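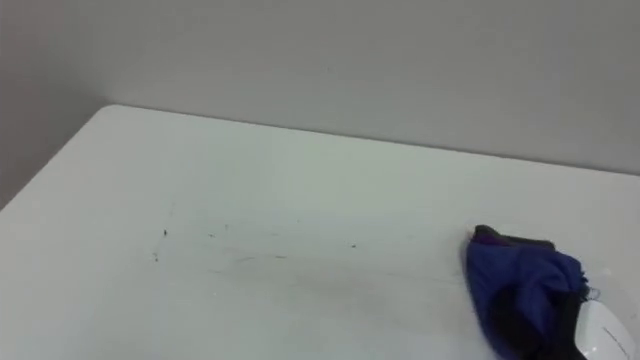 The equipment budget for the coming year closes next week, and I have spent most of this Saturday deciding what our textile handling project should ask for. My first draft gave nearly the whole allocation to a second arm. I have since moved part of it toward the work surface, the lighting and the supply of test garments, all of which I had treated as minor items. A white tabletop with a band of fine scratches across it is a modest thing to write a budget line for, yet a crumpled blue and black cloth set down at one corner of it is the whole of our problem: soft folds, a black band running across the blue, a few frayed threads and a white tag with print too small to read. Any system we purchase must cope with material in that state.

We have received two quotations. Tamik offers a complete station, with table, arm and software under one contract, and a delivery period of 12 weeks. Drarka sells the components separately and would leave the integration to us. The Drarka route is 20 percent cheaper on paper. I am not persuaded that the saving would survive the first quarter, as our technical staff already carry the maintenance of the older line, and Encarnación Miranda has asked in writing that no further integration work be assigned to her group before June. I consider that request reasonable and have planned accordingly.

The table itself deserves a separate decision. White shows wear early, and small dark specks are a nuisance when the software is looking for the edge of a garment. Fakmont can supply replacement tops in a matte gray – I have requested a sample – and the cost is low enough to come out of the consumables line. I would prefer to order two and keep one in storage.

Test garments are the item I underestimated most. The current list calls for 173 pieces, of which 33 are to be kept in worn condition, with loose threads and labels left in place. I had proposed buying all of them new. Hjaltadóttir, whose laundry service handles our existing stock, can provide used pieces by weight, and I have entered that figure provisionally. Washing and sorting will need their own line, which last year's budget did not have.

The remaining question is the service contract. Tamik includes the first year and charges for each visit after that. I have asked for a fixed annual price and will hold the second arm until the reply arrives. If the figure is too high, the arm moves to the following year and the tables, lamps and garments go forward as they stand.

Posted 2023-10-28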